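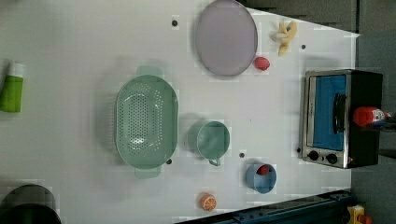 **N. Safavi**

2023-12-26

I keep a toy kitchen for the children who come to our playroom on Fotadgate, in Trundham. It started with one plate and one pot, and now it has its own table, its own shelf and a list. Parents often ask me what is in it and where they can find the same pieces, so I made this page. It is not a shop and I do not sell anything.

The list has 339 entries at this moment. Many of them are very small, for example one pea or one lid. I will not go through all of them. I write only about the things I am asked about most, and about some which I like myself.

## The colander

Mint green, oval, with a flat handle on each end. For me this is the best piece in the whole kitchen. The children wash vegetables in it, carry things in it, and in summer it goes outside to the sand. I bought it with a cup in the same green. I thought the cup would be the favorite, but most days it is used only for pouring imaginary tea into the colander.

## The plates

The big round one is between lavender and gray. On the list I wrote "purple," and one child, 5 years old at that time, corrected me and said it is gray. I changed the list to "purple gray" and we are both satisfied.

A large plate is a better choice than a small one, in my opinion. When the children serve food they want to put everything on one plate, and with small plates there is always something rolling on the floor.

## Fruit

We have bananas in a pale yellow, the orange slice with white lines on the cut side, and several red things. About the red things there is much discussion. One of the little ones is a strawberry for some families and a radish for others, and I stopped to decide it. On the list it is under "red, small."

The bananas stay together in one bunch. I had separate bananas before, from a market stall in Wastance, and they were lost one after another. If you have children who put food in their pockets, take the bunch.

The light blue cup is for drinks, but it holds fruit more often than anything else. I tried to teach that fruit goes in the fruit basket. I have given up this rule.

## The toaster oven

Black, with a silver-colored front and bright blue inside the window. Two knobs at the bottom. The children do not agree which knob is for what. One week it is a toaster, next week they do pizza, and last February for a long time it was a washing machine for doll socks.

I like it more than a full play stove for a room like ours. A play stove must stand on the floor and takes a whole wall. A small oven you can put on the table, and later on the shelf, and two children can stand beside it without pushing.

Cleaning is simple: a cloth with a little dish soap, then a second cloth with only water. I do not put it in the sink.

## Bottles

I have more bottles than I need. There is one with a red cap and a white and blue label, which the children use for milk and also for shampoo. Then the bigger ones, then the soft ones.

The ketchup is one of the soft ones. It is red and fuzzy like a warm sweater, and it says HEINZ, 1869, TOMATO KETCHUP on the label, with letters that look drawn by hand. Below the words there is a green vine with small leaves. I did not notice the leaves until I was sewing something else and had it standing next to my lamp for one evening. 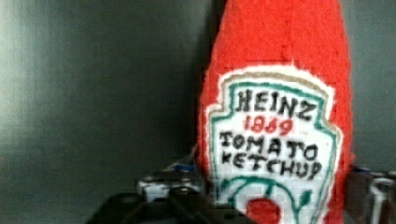 Soft food has one big advantage and one problem. The advantage is the noise. When hard pieces fall, the neighbors below know it, and when a soft piece falls you hear nothing. The problem is that soft food collects hair, crumbs and glitter. I go over it with a lint roller, always in one direction, and I do not rub. If there is a real stain I use cold water and a soft toothbrush, and after that I leave it to dry near the window until the next morning. I would not use the dryer.

Babies like the soft pieces to chew on, so I keep them on the upper shelf when we have the baby group.

## How we store it

Everything lives in 8 boxes. The boxes are not by color, I tried this and it looked nice only for 2 days. Now it is:

- fruit
- vegetables
- bread and cake
- plates and cups
- pots and colander
- bottles and cans
- soft food
- "I don't know"

The last box is always the most full. The oven does not go in a box, it stands on top of them.

On each box there is a label with a drawing, so also the children who cannot read can help. Before closing time we put everything on the white table and sort from there. With the older children it goes fast. With the younger ones it is a second game, because they begin to cook again from what they find.

## Questions I get often

**Can I borrow one box?** Yes, if you live in Trundham or Wastance. Please bring it back with all pieces, and tell me if something is missing. I am not angry, I only want to correct the list.

**Do you take donations?** Plates and cups, yes please. Bottles, no, thank you. No glass and no real cans.

**How much does a box weigh?** The soft food is the lightest, 300 grams without the box. The pots I never weighed, but you should come with a car or a stroller.

**Is the oven for borrowing too?** No, the oven stays at Fotadgate.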